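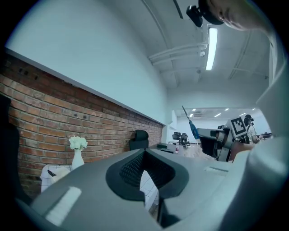 Notes — talk to the Skustia traders' group, July 2019

Start: thanks for having me, thanks Florian Delaunay for sorting the room and the chairs. Keep it to 17 mins max, then questions.

Subject — late-night licence checks on Royer Street. What officers can ask for, what you have to show, what happens if you can't.

Background, quick. Checks started in April. 224 visits so far, mostly small shops and takeaways. Most came out fine. The ones that didn't were nearly all paperwork — licence in a drawer at home, wrong name on it, old owner still down as the contact.

What they can ask to see:
licence summary, on the wall, readable
refusals book
staff training record, signed

Refusals book — slow down here. People fill in a whole month the night before, same pen. Officers know. Write it when it happens, time and initials.

Tell the Clustance story (the shop, two brothers, the locked cabinet). Don't name the sergeant.

Who can come in. Police yes, council licensing officer yes, both carry a card. Ask to see it, they expect you to. If they're still at the door and you're busy serving, say so, finish the customer, then go over. Don't argue in front of the queue.

If something is wrong — usually a letter first, with a date to fix it by. Fix it, write back, keep a copy. Second visit is where it gets serious, can go to a review hearing. Hearing is public, you can bring someone with you.

Skiltico till prompts — somebody will ask. Yes they help, the prompt pops up for age checks. Doesnt replace the book. Say that twice.

Leaflet: 1000 printed, box by the door, take a handfull for staff.

Likely questions — opening hours after the festival (don't know yet, say so), CCTV and how long to keep it (check your own conditions, they differ), street drinkers outside (ring the non-emergency number, log the call, keep the log next to the refusals book)

Contact sheet round at the end. Get phone numbers as well as emails, last time half bounced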